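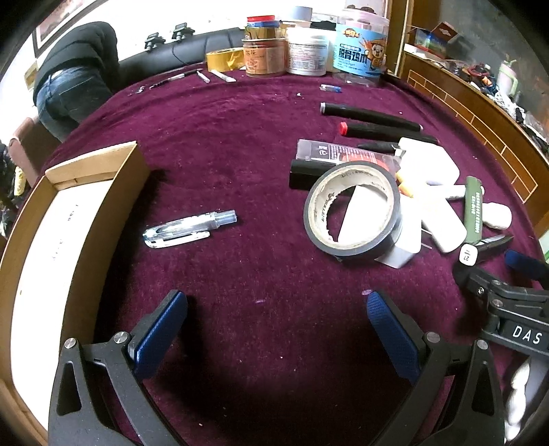 # Zinchenko: questions we receive often

Last changed 5/27/24

Zinchenko is a symphonic power metal band from Cledthorpe. Many of you write to us about the new album, "The Kotwood Bells", so we collected the answers on one page. The page is kept by Yaryna Hrynyshyn, who plays keyboards in the band.

## The album

**When does it come out?**

In June. The digital version and the CD come the same day. The vinyl comes later, the pressing plant did not give us the exact day yet.

**Is it a concept album?**

Yes, but not a difficult one. The story is about a village called Kotwood, where the church bells were taken away in a war and the people try to bring them home. You can listen to the songs in any order and still enjoy them. Only "Second Winter" and "The Road Down" should be heard together, they are really one long song that we cut in the middle.

**Who sings on it?**

Ruba Abou Jaoude sings all lead parts. On the first album we had guest singers on almost every song, and several people wrote that they missed one voice through the whole record. We agreed with them. The choir is the band members, recorded many times over.

**How long is the title song?**

18 minutes. There will be a shorter version for radio, without the organ part.

**Is the orchestra real?**

The strings are real on six songs. On the others they are samples which I programmed at home. The brass is samples everywhere. We would like to have real brass one day, but it was too expensive for us this time.

**Will the first album be printed again?**

We hope so. The CD is sold out and we have no copies left, also not in our own homes. Please don't pay high prices for a used one. The digital version is the same recording.

## Ordering

**How many vinyl copies will there be?**

1000, all in black. We asked for a colored version too, but the plant wanted a bigger order than we can make.

**How much is the vinyl?**

It costs 35 dollars, and the booklet with all the lyrics is included. Shipping is extra and you see the price before you pay.

**Can I get it signed?**

Yes. Write "signed" in the comment field of your order. If you want a name on it, please write the name in capital letters, we made some mistakes with this before.

**I moved after I ordered. What should I do?**

Send us an email with your order number and the new address. If the package is already in the mail we can't change it anymore.

## Concerts

**Where is the release show?**

In Prasville, at the old cinema. We play the whole album from start to end, then a break, then older songs. Doors open one hour before the music.

**Can I bring my children?**

Yes, if an adult comes with them. Please bring ear protection, we are loud.

**Will you play "Glass Crown"?**

Yes. Ruba is a little tired of this song but she promised.

**Can I film the show?**

Short clips are fine. Please don't put the full concert online, and please no flash.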